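Akia Garden Bed and Border Records
Data card and README

Summary

The Akia records describe the planting, watering and upkeep of 243 residential garden beds in the Mahrous district. They are published by the Pludance Landscape Centre for use by gardeners, landscape designers and students. The records are supplied as plain tables and may be opened in any spreadsheet program.

Contents

beds.csv – one row per garden bed, with its area, aspect, soil type and edging.
plants.csv – one row per planting, 984 rows in all, with the common name, botanical name, flower colour and mature height.
water.csv – irrigation method and summer schedule for each bed.
notes.txt – remarks by the recorders, lightly edited for spelling.

Every table shares the column bed_id. A bed that was divided during the recording period keeps its original number and gains a letter, so bed 60 appears as 60a and 60b. Older exports do not carry the letters and should not be joined to the present tables.

How the records were made

Householders applied to take part through the Centre. A recorder visited each garden in April and again once the summer growth had finished. Soil was sampled at a depth of 40 centimetres wherever the ground allowed it. In beds laid over rubble or old paving the sample was taken at the greatest depth reached, and the column depth_note says so.

Plant names follow the label where one was still attached. Unlabelled plants were named by the recorder and checked at the Centre. Cultivar names are given only where the householder could supply them.

Known limits

Most of the gardens are small and face the street. Back gardens, balconies and shared courtyards are thinly covered, and the records should not be used to draw conclusions about them. Mulch depth was measured by eye in the first round of visits and with a rule in the second – the two columns are kept apart for that reason. Flower colour is recorded in broad terms and does not separate, for example, lavender from mauve.

Lawns, vegetable plots and potted plants fall outside the records, even where they adjoin a recorded bed.

Privacy

Street addresses have been removed. Location is given by neighbourhood only. Householders may ask for their bed to be withdrawn, and withdrawn beds are deleted from the next release.

Changes in this release

1. The Trodness soil classes replace the earlier three-colour scheme. A conversion table is included in beds.csv.
2. Empty cells in water.csv now mean "not recorded". A bed with no irrigation is marked "none".
3. Duplicate rows for hedges shared between neighbours have been merged under the lower bed number. 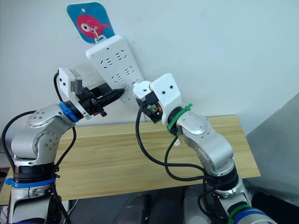

Terms of use

The tables may be copied, adapted and republished, provided that the Pludance Landscape Centre is credited and any changes are stated. Commercial nurseries may use the plant list in their catalogues on the same terms.

Corrections and contact

Corrections should be sent in writing to Tetteh Nartey, Records Officer, at the Centre, quoting the bed number and the column concerned. Accepted corrections are entered in the next release and listed in notes.txt.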